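Women on Boards mentoring, Bragança – progress note to Rurkeck
1/25/25
From: Albertina Leitão

Quick one, full accounts to follow.

Second round of mentoring now under way. Six women matched with six mentors, all from firms outside their own. Two have already been put forward for non-executive seats, one at Jesteck, one at Nornow. No decision yet on either.

Behind on the employer pledge. Target was 100 signed by July – we wont make it. Smaller family firms say they have no board to speak of, so the wording dosen't fit them. Jaime Calado is redrafting, shorter, with a line on senior managers. Would like your comments before it goes out again.

Spend: on budget. Travel a bit over, printing under. Please can we move the printing money across?

Still needed from you – sign-off on the interview guide, and a name for the pay gap session.
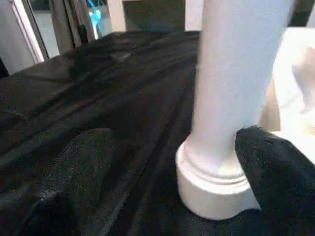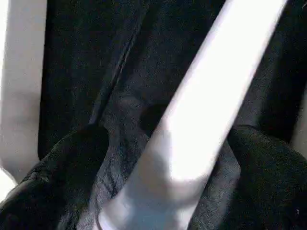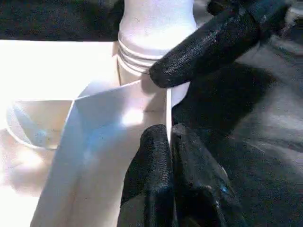
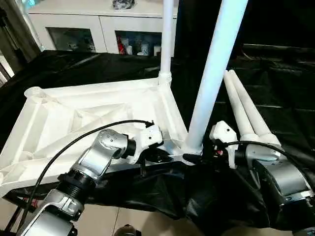 Last picture: white plastic frame on its side, with poles and legs.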